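Callback Queues and the Promise They Make

In my previous post I discussed how service teams forecast call volume at the start of a season. In this post I want to turn to a narrower matter, the callback queue, and to the commitment an organization makes when it tells a customer that someone will return the call. My observations come from a review I carried out in July for Murov, a regional supplier of home heating parts, whose support desk employs 28 agents.

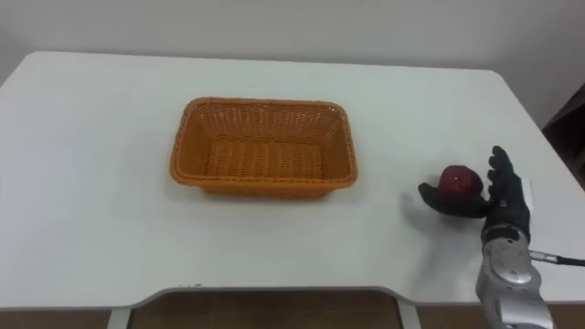
Orange basket on a white table.

The principle of a callback queue is simple. A customer who would otherwise wait on hold leaves a number and keeps his or her place in line. When an agent becomes free, the system places the call. Most vendors present the feature as a way to reduce abandoned calls, and in my experience it does so. A customer who has accepted a callback is no longer counted as waiting, however, and many reports stop measuring at exactly that moment. The customer continues to wait all the same, and is often less patient than one who can hear that the line is still open.

At Murov, the daily report showed an average hold time of two minutes. The figure was correct, and the managers were pleased with it. It did not include the customers who had chosen a callback. When Lambros Alexiou and I matched the callback requests against the outbound call records, we found that a request made shortly before noon was frequently returned after three in the afternoon. In a sample of 200 requests, a large share had been closed after a single unanswered attempt, and the customers concerned had called again and joined the line as new contacts. The same problem was therefore being counted twice, once as a completed callback and once as a new call. 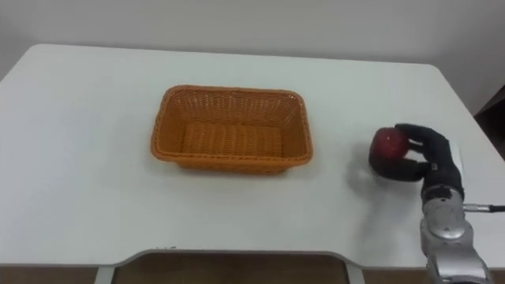
I recommend that any organization using callbacks define three points in time and report on all of them. The first is the moment the customer asks for the call. The second is the moment the first attempt is made. The third is the moment a conversation takes place. The interval between the first and the third is what the customer experiences, and it should appear on the same page as the hold time. Where the telephone platform cannot produce this interval, it can usually be assembled from two exports and a shared reference number. Murov uses the Jovton platform, and the work of joining the two files took one morning.

The second recommendation concerns the number of attempts. Murov had no written rule. Some agents tried twice, others once, and a few left a voice message with a direct extension that was not staffed in the evening. We agreed on two attempts, separated by at least half an hour, followed by a text message that invites the customer to choose a new time. The closing code was also changed so that an unanswered callback can no longer be recorded as resolved.

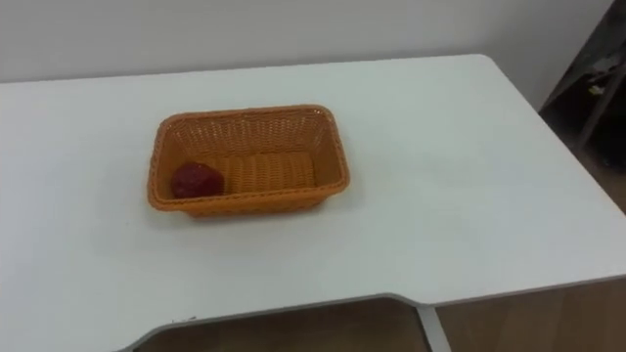
Routing deserves as much attention as timing. In many centers the callback queue is given lower priority than live calls, on the ground that the person on the line is the more urgent case. The effect on a busy day is that callbacks are served only when the live queue is empty, and the oldest requests remain at the bottom of the pile. A single request can sit there in the way a small red object sits in the corner of an otherwise roomy basket, easily noticed by anyone who looks in and just as easily left where it is. I prefer a blended queue in which each callback keeps its original arrival time and is offered to the next free agent on equal terms. Supervisors may object that live hold time will rise. It does, by a modest amount, and the published figure then describes the whole group of customers.

The wording of the offer is the last point I raised with the team. The recorded message promised a call "as soon as possible," which customers understood in very different ways. We replaced it with a stated window, calculated from the current queue, and gave the customer the choice of a later slot. The Morkwood office, which handles trade accounts, adopted the new message first, and the main desk followed once the script had been approved. 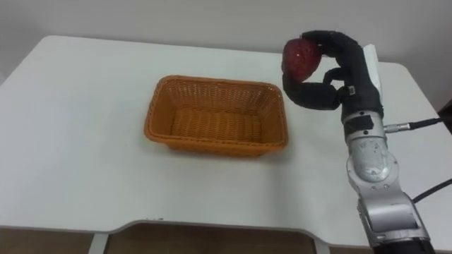
Ourania Tsolakis wrote to me after reading a draft of this post that a stated window is only as good as the staffing behind it, and that her own center withdraws the callback offer entirely in the last hour before closing. She considers a plain statement that the desk is about to close more respectful than a promise carried over to the next morning. I find the argument persuasive for customers with general questions. For a household without heat I would still take the number and assign the call to a named agent at opening time.

In my next post I will examine how callback records can be used in schedule planning, with particular attention to the early afternoon, when the requests at Murov were most heavily concentrated.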